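Bureau réglable Hadolell — Guide d'installation
Faltix
Révision du 3 septembre 2018

Chapitre 4. Montage du plateau, câblage et première mise en service

Ce chapitre suppose que le piétement est assemblé et posé sur ses patins (chapitre 3). Si les deux colonnes ne sont pas encore reliées par la traverse, revenez à l'étape 3.6 avant de continuer.

4.1 Avant de commencer

Prévoyez deux personnes pour tout le chapitre. Une personne seule peut visser et câbler, mais le retournement du bureau se fait obligatoirement à deux.

Outils nécessaires :
— un tournevis cruciforme PZ2, de préférence à manche long
— la clé six pans fournie dans le sachet C
— un mètre ruban et un crayon tendre
— une couverture ou le carton d'emballage ouvert à plat

Une visseuse peut servir à visser les premiers tours, réglée au couple le plus bas. Le serrage final se fait à la main.

Laissez le plateau déballé dans la pièce au moins une nuit avant de le fixer. Un plateau qui sort d'un camion ou d'une cave continue de bouger pendant plusieurs heures, et les fentes de dilatation des supports ne rattrapent pas tout.

Attention : ne posez pas le plateau debout sur un angle, même sur de la moquette. Les angles sont la partie la plus fragile et ne sont pas couverts par la garantie une fois l'emballage retiré.

4.2 Fixer le plateau sur le piétement

1. Étalez la couverture au sol et posez-y le plateau, face visible vers le bas. Le chant avant est celui qui porte un chanfrein plus large.

2. Repérez les avant-trous. Il y en a deux rangées. La rangée intérieure correspond au piétement Hadolell, la rangée extérieure à l'ancien piétement Steiner, qui n'est plus livré. N'utilisez pas les deux rangées à la fois.

3. Retournez le piétement et posez-le sur le plateau, les pieds en l'air. Le boîtier moteur doit se trouver du côté du chant arrière.

4. Centrez le piétement. Mesurez à gauche et à droite la distance entre le support latéral et le bord du plateau. Un écart de quelques millimètres entre les deux côtés n'a pas de conséquence sur le fonctionnement.

5. Posez une rondelle caoutchouc sous chaque support, à l'aplomb de l'avant-trou. Les rondelles amortissent le bruit des moteurs. Elles sont dans le sachet D, avec les vis à bois.

6. Engagez toutes les vis sans serrer. Commencez par les quatre coins, puis les vis du milieu.

7. Serrez en croix, jusqu'à ce que la rondelle s'écrase légèrement. Si une vis tourne dans le vide, retirez-la, glissez un cure-dent en bois enduit de colle blanche dans le trou, laissez prendre et recommencez.

Remarque : si vous montez un plateau d'une autre provenance, vérifiez son épaisseur. Les vis du sachet D pénètrent de 22 mm dans le bois. En dessous de cette épaisseur, elles traversent. Pour les plateaux minces, demandez le sachet D court au service pièces.

4.3 Boîtier de commande et commande manuelle

8. Clipsez le boîtier de commande sur la traverse, connecteurs vers l'arrière. Il doit s'enclencher des deux côtés. S'il ne tient que d'un côté, le cache plastique de la traverse est sans doute monté à l'envers.

9. Vissez la commande manuelle sous le chant avant, à droite ou à gauche selon votre habitude. Deux vis courtes suffisent. Gardez un léger retrait par rapport au bord, pour que le genou ne vienne pas appuyer sur les touches quand le bureau est en position basse.

10. Branchez les câbles des colonnes sur les prises M1 et M2. L'ordre n'a pas d'importance. La commande se branche sur la prise HS.

11. Ne branchez pas encore le cordon secteur.

4.4 Retourner le bureau

12. Placez-vous chacun d'un côté, dans la longueur. Saisissez la traverse et le plateau ensemble. Ne soulevez jamais le bureau par le plateau seul : l'ensemble pèse 58 kg et les vis à bois ne sont pas prévues pour cet effort.

13. Basculez le bureau sur le chant arrière, marquez un temps d'arrêt, changez vos prises, puis amenez-le sur ses pieds.

14. Réglez les quatre patins jusqu'à ce que le bureau ne balance plus. Contrôlez avec un niveau si vous en avez un. Sur un parquet ancien, vérifiez de nouveau après une semaine.

Attention : éloignez les enfants et les animaux pendant cette opération. Portez des chaussures fermées.

4.5 Passage des câbles

Le câblage est la partie du montage qui génère le plus d'appels au support, et presque toujours pour la même raison : un câble trop court se tend quand le bureau monte. Faites le câblage une première fois sans serrer les colliers, puis montez le bureau en position haute avant de tout fixer.

15. Fixez le chemin de câbles sous le plateau, derrière la traverse.

16. Placez la multiprise dans le chemin de câbles, interrupteur accessible. Un seul cordon doit descendre vers la prise murale.

17. Faites descendre les câbles d'écran et de lampe par le passe-câble. Si vos fiches sont trop larges, passez le câble dans l'autre sens, côté appareil en premier. À défaut, contournez par le chant arrière.

18. Laissez une boucle libre au cordon secteur et au câble réseau. La boucle ne doit pas toucher le sol en position basse, sinon elle finit sous un patin ou dans l'aspirateur.

19. Posez les colliers sans les écraser. Un doigt doit pouvoir passer entre le collier et les câbles.

Remarque : les câbles réseau rigides supportent mal les montées et descentes répétées. Utilisez un cordon souple pour la partie mobile.

4.6 Première mise en service

20. Branchez le cordon secteur. L'afficheur de la commande s'allume et indique trois tirets ou une hauteur quelconque.

21. Appuyez sur la flèche bas et maintenez jusqu'à ce que le bureau s'arrête, puis relâchez.

22. Appuyez de nouveau sur la flèche bas et maintenez. Le bureau descend encore un peu, remonte légèrement et s'immobilise. L'initialisation est terminée. Elle est à refaire après chaque coupure de courant prolongée.

23. Montez en position haute, lentement, en surveillant les câbles. Arrêtez dès que l'un d'eux se tend.

24. Enregistrez vos hauteurs : placez le bureau à la hauteur voulue, appuyez sur M, puis sur 1 ou 2. En position assise, les avant-bras reposent à plat sur le plateau sans lever les épaules. En position debout, même règle.

Si l'afficheur montre un code :
— E01 ou E02 : un câble de colonne est mal enfoncé. Débranchez le secteur, rebranchez M1 et M2, refaites l'initialisation.
— E07 : les colonnes ne sont plus à la même hauteur. Retirez la charge et refaites l'initialisation.
— HOT : les moteurs se reposent. Attendez que le message disparaisse. Ne débranchez pas.

Attention : laissez un espace libre entre le bureau et tout meuble, appui de fenêtre ou tablette fixe situé au-dessus ou au-dessous de sa course. La détection d'obstacle limite les dégâts, elle ne protège pas les doigts.

4.7 Premier entretien du plateau

Les plateaux en bois sont livrés avec une seule couche de protection. Une seconde couche est recommandée avant l'usage quotidien. Nous utilisons en atelier l'huile dure Bemard incolore. D'autres huiles conviennent si elles sont incolores et sans silicone.

25. Dépoussiérez avec un chiffon sec. Ne mouillez pas.

26. Poncez légèrement au grain 200, toujours dans le sens du fil, sans insister sur les chants. Le but est de casser les fibres relevées, pas d'enlever de la matière.

27. Aspirez, puis passez un chiffon microfibre à peine humide. Laissez sécher.

28. Versez un peu d'huile au centre du plateau et étalez avec un chiffon non pelucheux. Travaillez par bandes, d'un bord à l'autre. Insistez autour des perçages, où le bois boit davantage.

29. Attendez le temps indiqué sur le bidon, puis essuyez tout l'excédent. Une huile laissée en surépaisseur reste collante pendant des jours.

30. Laissez durcir une nuit sans rien poser. Évitez les tasses et les pots de fleurs pendant la première semaine.

Attention : les chiffons imbibés d'huile peuvent s'enflammer spontanément. Faites-les sécher à plat à l'extérieur, ou plongez-les dans un seau d'eau avant de les jeter.

31. Contrôlez l'aspect du plateau à contre-jour, en vous déplaçant autour du bureau. Le veinage varie d'un plateau à l'autre et la teinte paraît plus claire ou plus foncée selon la lumière. Les zones mates qui ne suivent pas le fil du bois signalent un manque d'huile et se reprennent localement.

Plateaux en bois clair, veinage et reflets :
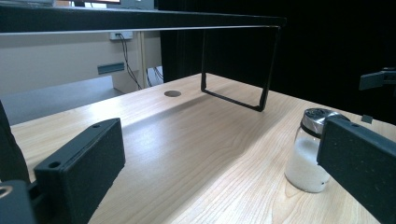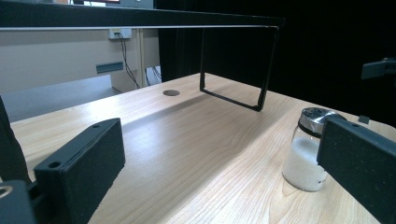
4.8 Entretien courant et contrôles

32. Essuyez les liquides sans attendre. Pour le nettoyage, un chiffon humide et une goutte de savon neutre suffisent. Pas d'alcool, pas d'éponge abrasive, pas de lingettes pour vitres.

33. Resserrez les vis du plateau un mois après le montage, puis une fois par an. Le mois d'avril convient bien, à la fin de la période de chauffage, quand le bois a fini de se rétracter.

34. Dépoussiérez les colonnes en position haute. Ne les graissez pas. La graisse d'origine se trouve à l'intérieur et un lubrifiant en bombe la dissout.

35. Refaites une couche d'huile quand une goutte d'eau déposée sur le plateau ne perle plus.

Pièces détachées

Indiquez toujours le numéro de série, imprimé sur l'étiquette collée sous la traverse, et la lettre du sachet concerné. Le passe-câble de rechange porte la référence 33 dans la liste de l'annexe B. Les demandes de pièces sont traitées par Mandla Msimang, les questions de garantie par Serena D'Amico. Leurs coordonnées figurent au dos du bon de livraison.

Suite au chapitre 5 : Accessoires (bras d'écran, tiroir, support d'unité centrale).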